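Email list vs paid social for a small shop?
Small Business Marketing board

gostura_gal
Aug 2, 2026
Ok so we run a kitchen goods shop in Nerkberg, 783 people on the email list. Cut the newsletter in July to put the money in paid social. Sales from repeat customers dropped. Coincidence??

patwary22
No. Bring it back. Email is the only thing you own.

bravix_fan
Disagree. One month tells you nothing, July is slow for everbody. What was your open rate?

gostura_gal
63 percent on the last one. Sent 2 a month, mostly new stock and a coupon.
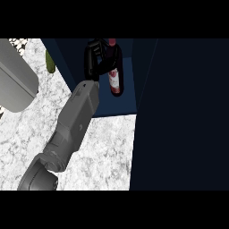 Coupon got used more than 4 times as much as the one in the social ads. Should of looked at that before I cut it I guess.

patwary22
63?? and you stopped?

bravix_fan
Open rates are junk now, mail apps preload everything. Coupon number is the one to trust. Still wouldn't kill the ads, where do new signups come from otherwise

gostura_gal
Sign by the register mostly. Ads got me a few.

patwary22
Then half the ad budget, newsletter back on this week. Put the signup link in the ad.

gostura_gal
ok trying that, will post numbers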